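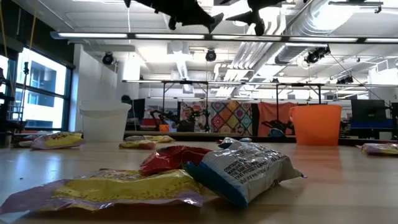
木のテーブルに置かれたスナック菓子の袋と白いバケツ

ホーム 項目一覧 分野別索引 用語集 編集方針 検索

入居後評価

入居後評価(にゅうきょごひょうか、英: post-occupancy evaluation、略称 POE)とは、建築物の使用が始まってから一定の期間をおいて、その建物が使い手の必要にどの程度応えているかを調べる作業、およびその手法の総称である。居住後評価、使用後評価とも訳される。集合住宅、学校、病院、庁舎、事務所など、人が中に入る建物のほとんどを対象にできるが、実施される建物は限られている。竣工式には予算がつき、その後の調査にはつかないことが多い。

概要

建築の企画から設計、施工、引き渡しまでの過程では、使い手の行動について大量の仮定が置かれる。居間に家族が集まる、共用の中庭で立ち話が生まれる、収納には物が入る、といったものである。入居後評価はこれらの仮定を実際の使われ方と突き合わせ、どれが当たり、どれが外れたかを記録する。結果は当該建物の手直し、管理方法の見直し、次の設計の条件整理に使われる。使われずに報告書の棚に収まることもあり、その場合も報告書としての体裁は整っている。

調査の対象は大きく分けて、温熱・光・音・空気といった室内環境、寸法や動線などの使い勝手、維持管理のしやすさ、エネルギーと水の使用量、そして住み手の満足度である。このうち満足度が最も広く調べられ、最も解釈が難しい。人は自分で選んだ住まいを悪く言いたがらない一方、調査票の自由記述欄を渡されると急に雄弁になる。

建物の欠陥を探す瑕疵調査とは区別される。瑕疵調査は契約や法令で求められる状態からの逸脱を問題にするのに対し、入居後評価は図面どおりに正しく造られた不便も扱う。後者には法的な名称がなく、住み手の間では単に「うちの廊下」などと呼ばれている。

名称

英語の occupancy は占有・使用を意味し、住宅に限った語ではない。日本語で「入居後」とすると住宅や賃貸事務所の印象が強まり、学校や図書館には収まりが悪い。このため公共施設では「使用後評価」が好まれるが、こちらは使い終わって取り壊した後のようにも読める。文献では略称の POE で済ませる例が多く、初出で三通りの訳語を併記し、以後はどれも使わないという書き方も見られる。

近年は「建物性能評価」という、より広い枠組みの一部として扱われることもある。この語を用いる論者は、企画段階から取り壊しまでを通して評価を繰り返すべきだと説く。理念として反対する者は少なく、費用の欄に数字が入ると賛成する者も少なくなる。

成立の背景

建物を造った後に使い手の不満を聞くという行為そのものに起源を求めるのは難しく、おそらく最初の建物の最初の雨の日までさかのぼる。体系的な調査手法としての入居後評価は、20世紀の後半、集合住宅や学生寮の大量供給が進み、環境心理学が研究分野として形を整えた時期に広まった。設計者と住み手が顔を合わせないまま住宅が建つようになり、従来なら普請の合間に直接言われていた苦情を、統計処理のうえで受け取る必要が生じたのである。

初期の研究は、学生寮の個室の広さや共用廊下の長さなど、比較的単純な条件と満足度との関係を扱った。寮が選ばれた理由として、同じ間取りが多数並ぶこと、住み手の属性がそろっていることが挙げられる。研究者の職場から近いことはあまり挙げられない。

その後、対象は事務所建築や医療施設に広がった。とくに事務所では、室温や騒音が仕事の能率に影響するという主張が経営側の関心を引いた。住宅では能率を測る習慣がなく、関心を引くのに別の言い方を探さなければならなかった。省エネルギーへの要求が高まると、設計時に計算した消費量と実測値との差、いわゆる性能ギャップが注目され、入居後評価は光熱費という分かりやすい入口を得ることになった。

調査の段階

入居後評価は、かける手間に応じて三つの水準に分けて説明されるのが通例である。

略式評価
図面の確認、建物内の巡回、管理者への短い聞き取りからなる。短期間で終わり、目につく問題の多くはこの段階で見つかる。雨の日に玄関の段差で人がつまずくことを知るには、精密な機器を要しない。

調査的評価
評価の基準をあらかじめ定め、質問紙や計測を組み合わせて行う。結果は似た建物の値と比較される。比較相手が見つからない場合は設計目標と比べるが、設計目標が「豊かな暮らしの実現」としか書かれていないことがあり、測定単位の選択に困る。

診断的評価
複数の手法を長期にわたって用い、物理的な条件と使い手の反応との関係を明らかにしようとするもの。研究機関が関わることが多い。得られる知見は詳しいが、報告がまとまる頃には管理会社も主な住み手も入れ替わっている場合がある。

主な手法

質問紙調査
住み手に満足度や使い方を尋ねる。段階評価が一般的で、中央に「どちらともいえない」を置くと回答はそこに集まり、置かないと欄外への書き込みが増える。設問の順序も結果に影響する。収納について細かく尋ねた直後に住まい全体の満足度を聞くと、収納の不満が全体の点数を引き下げやすい。無記名であっても、世帯人数と階数と角部屋かどうかを尋ねれば記名したのと大差なく、設計には配慮が求められる。

聞き取り調査
数値では拾いにくい事情を知るのに適する。質問紙で「満足」とした住み手が、話し始めて間もなく窓の開け方について長い不満を述べる例はよく知られており、どちらの回答も本心とみるのが妥当とされる。調査者が設計者本人である場合、住み手は遠慮する。調査者が設計者に批判的である場合、住み手はそれに合わせる。

行動観察
共用空間の使われ方を、時刻を決めて地図上に記録する方法が代表的である。人が歩いた跡、動かされた椅子、貼り紙といった痕跡も手がかりになる。なかでも貼り紙は重視される。「このドアは引いてください」という紙が貼られた扉には、押したくなる形の取っ手がついていることが多い。貼り紙の下から一世代前の貼り紙が現れれば、問題の持続期間についても推定が可能になる。

環境計測
温度、湿度、照度、騒音、二酸化炭素濃度などを記録する。計測器は邪魔にならず、日射を受けず、子どもの手が届かず、しかも居住域の値を代表する場所に置かなければならない。この条件をすべて満たす場所は、たいていの住宅では部屋の中央の空中である。実務では本棚の上などで妥協し、その旨を報告書の脚注に記す。

記録の分析
光熱費の請求、修繕の依頼、苦情の受付簿などを用いる。住み手に新たな負担をかけない利点がある。ただし苦情の件数は問題の大きさと一致しない。苦情を言っても直らないと分かると件数は減り、グラフの上では改善と見分けがつかない。

実施時期

引き渡しの直後は避けるべきだとされる。住み手は荷物の整理に追われており、新しい建材の匂いと期待とが評価に入り込む。四季を一巡してから行うのが望ましいとする見解が有力で、少なくとも最も暑い時期と最も寒い時期を経験した後であれば、室内環境についての回答に厚みが出る。夏の調査を8月に設定すると暑さに関する有用な回答が得られるが、帰省と重なって回収率が落ちる。

一方で、時間をおきすぎても問題がある。住み手は建物に慣れ、不便を不便と感じなくなる。戸を開けるときに冷蔵庫の扉を先に閉める、といった手順が身体に入ってしまうと、質問紙には「特になし」と書かれる。慣れを適応能力とみるか、我慢とみるかについては、研究者の間でも立場が分かれる。
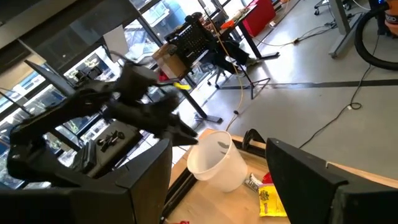 木のテーブルに置かれた白いバケツとスナック菓子の袋

事例:Ultby住宅団地

Semov市の Ultby住宅団地は、入居後評価の教材として扱われることのある中層集合住宅である。全359戸で、階段室を共有する住棟が緩い傾斜地に並ぶ。設計説明書は各階段室の前に設けた小広場を「隣人との偶発的な交流を促す半公共空間」と位置づけ、石張りのベンチを据えた。

調査を受託した Rashti は、質問紙、聞き取り、小広場の行動観察を組み合わせた。観察の結果、偶発的な交流は小広場ではほとんど起こらず、ごみ置き場の前と、棟の裏手にある郵便受けの脇で起きていた。どちらも設計説明書では動線の支障を避けるため「滞留を想定しない」とされた場所である。郵便受けの脇には折り畳みの椅子が持ち込まれており、管理規約に違反していたが、規約を運用する側もときどき座っていた。

ベンチが使われない理由として、住み手は石の冷たさと、各戸の台所の窓から正面に見える配置を挙げた。前者については座面に木の板を載せる改修が行われた。後者については窓側に目隠しの低木が植えられ、すると今度は台所の照度について苦情が出た。低木は剪定され、報告書の補遺にその高さの変遷が図示されている。

室内環境では、最上階の夏の暑さと、北側の寝室の結露が主な指摘となった。設計時の計算は、住み手が就寝前に換気口を開けることを前提としていた。実際には多くの世帯が換気口を閉め、少なからぬ世帯がそれを換気口と認識していなかった。点検口だと思っていた、飾りだと思っていた、という回答が聞き取りの記録に残る。入居時に配布された説明書には換気口の図が載っているが、その頁は巻末の保証書綴りの後ろにある。

収納についての評価は戸ごとのばらつきが大きく、平均値には意味が乏しいと報告された。廊下の奥の物入れは奥行きが深く、手前に物を置くと奥の物が取り出せない。住み手の一人はこの物入れを「何を入れたか分からなくなる設備」と記し、満足度は最高点としていた。集計では外れ値とせず、そのまま採用されている。

集計用の道具

質問紙の集計には汎用の表計算ソフトが広く使われるが、専用の道具もある。Prallico は間取り図の上に回答を重ねて表示する集計ソフトで、部屋ごとの満足度を色の濃淡で示す。一つの案件につき2000件までの回答を読み込め、質問項目は最大20の区分に分けられる。図の見栄えがよく、会議で説得力を持つことから普及した。

色分けには注意が要る。標準の設定では満足度の中間値が淡い灰色、低い値が赤で表示されるため、わずかに低いだけの部屋でも、平面図の中では出火元のように見える。便所は母数が同じでも面積が小さく、どれほど不満が集まっても図の上では目立たない。広い居間の軽い不満と狭い便所の深い不満のどちらを先に直すかは、ソフトの外で決めることになる。

また、選べる評価段階が最も細かい設定で10段階あることから、これを使いたがる調査者がいる。住み手に玄関の満足度を10段階で尋ねて、6と7の差を説明できる回答者は多くない。それでも平均値は小数点以下まで表示される。

結果の解釈

入居後評価の数値を読む際に、とくに注意すべきものとして次の点が挙げられる。

期待の水準
満足度は、建物の質と住み手の期待との差に左右される。以前の住まいが著しく狭かった世帯は高い点をつけ、広い戸建てから移った世帯は同じ間取りに低い点をつける。このため満足度を上げる手段として、理屈の上では建物を良くする方法と期待を下げる方法とがある。後者は販売用の冊子と両立しにくく、採用例は知られていない。

回答者の偏り
強い不満を持つ者と時間に余裕のある者は回答しやすい。日中に不在の世帯、調査に使われる言語を読まない世帯、乳児のいる世帯の回答は不足しがちである。乳児のいる世帯は段差や遮音について詳しい知見を持っているが、それを書き留める手が空いていない。

費用負担との関係
家賃や購入価格が高いほど満足度が高く出る傾向が指摘されることがある。良い住まいだから高いのか、高かったので良いと思うことにしたのか、質問紙のみで判別するのは難しい。売却を考えている所有者は、記録に残る形で自宅の欠点を述べることに慎重である。

管理の影響
住み手は建物と管理とを分けて評価しない。廊下の電球が長く切れていれば、廊下の設計に低い点がつく。逆に、行き届いた清掃が平凡な設計の点数を押し上げることもあり、設計者が表彰を受ける際に清掃員の名が挙がることはまれである。

普及の障害

入居後評価の有用性は関連分野の教科書でおおむね認められており、その一方で実施が定着していないことも、同じ教科書の同じ章に書かれている。障害として最もよく挙げられるのは費用の出し手である。設計者への報酬は引き渡しまでを対象とし、施工者は補修の期間が過ぎるのを待ち、発注者はすでに支払った建物の欠点を知るためにさらに支払うことをためらう。住み手は結果を最も必要としているが、結果が出ても間取りは動かない。

責任の問題もある。調査で見つかった不具合が賠償の請求につながるおそれがあれば、関係者は調べないことを選びやすい。これに対しては、評価の目的を学習に限る旨を契約に定める、結果を匿名にして蓄積する、といった提案がなされてきた。匿名化された報告書では建物が「A団地」と記され、添えられた配置図と最寄り駅からの所要時間によって、近隣の者にはただちに分かる。

設計者の側の心理も論じられる。竣工写真は通常、家具と人が入る前に撮影され、作品集にはそれが載る。数年後の同じ部屋には物干しと段ボール箱があり、窓には後から付けた日除けが下がる。入居後評価はこの部屋を訪ねる仕事であり、引き受けたがらない設計者がいることは理解されている。もっとも、再訪した設計者が住み手の工夫に感心し、次の建物にそれを取り入れる例もある。取り入れられた工夫は、次の住み手によってまた別のものに直される。

制度としての実施

公共建築の一部では、企画書の段階で入居後評価の実施を定める例がある。この場合、調査の時期と項目があらかじめ決まっており、予算の削減が始まると最初に削られる項目としても位置が定まっている。削減を避ける工夫として、清掃や点検の委託業務に簡単な評価を組み込む方法がある。調査は小規模になるが毎年続き、経年の比較ができる。

教育の場では、建築を学ぶ学生に既存の建物を評価させる演習が行われている。対象には自分たちの校舎が選ばれやすい。学生は製図室の寒さについて豊富な資料を持っており、報告書の完成度も高い。提出先がその校舎の管理に権限を持たない点は、多くの学校で共通している。

関連する概念

ブリーフィング
設計条件を使い手とともに整理する作業。入居後評価の結果が最も生かされるべき段階とされる。前の建物の評価がないまま始まることが多く、参加者は各自の住まいの不満を持ち寄る。

ソフトランディング
引き渡しの前後に設計者や施工者が継続して関与し、設備の調整や使い手への説明を行う進め方。換気口の場所を伝える機会が増える。

コミッショニング
設備が意図どおりに作動するかを検証する作業。空調が正しく動くことは確かめられるが、住み手がその操作盤を理解するかどうかは、多くの場合ここに含まれない。

住情報
間取り、性能、履歴など、住まいの選択や管理に使われる情報の総称。入居後評価の結果が含まれることは少なく、南向きかどうかはほぼ必ず含まれる。

関連項目
環境心理学/建物性能評価/性能ギャップ/維持管理計画/動線/半公共空間/貼り紙

最終更新:2026年7月20日 | お問い合わせ | 無断転載を禁じます © 住環境評価研究室 | ページの先頭へ戻る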